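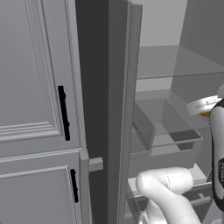

Gray raised-panel doors, black bar handle on the upper one

How do you clean the grooves in raised-panel doors?
Asked 7 Aug 2021 in Kitchens

We moved into a place in Sargate this summer and I love the kitchen! The doors are painted, with those stepped grooves around the inner panel, and I'm finding out how much grease and dust a groove can hold. Flat parts wipe clean in seconds. The corners just smear. I've tried dish soap and a sponge, and a paper towel over a butter knife (slow, and I nicked one spot). There are 29 doors counting the pantry, so I need something quick. Paint is matte if that matters.

2 answers

Answer 1 (115 votes)
Oh, I love this job, you're going to be so pleased! Get a soft toothbrush and a bowl of warm water with a small squirt of dish soap. Dip, shake it off well, and run it along the groove, then follow right behind with a damp microfiber cloth over your fingertip. Dry straight away, especially at the bottom rail where water likes to sit. For corners, a cotton swab or a wooden skewer with cloth wrapped around the tip. Do the doors near the stove first while the water is fresh.

Matte paint goes shiny if you scrub it, so please skip the melamine sponges and anything gritty. If the grease is old, lay a warm soapy cloth on it for a couple of minutes and then brush. Try it inside a door first.

Edit: for the nick, a tiny dab of touch-up paint on a toothpick works great.

Answer 2 (2 votes)
vacuum with the brush thing first or you make mud. I do mine every August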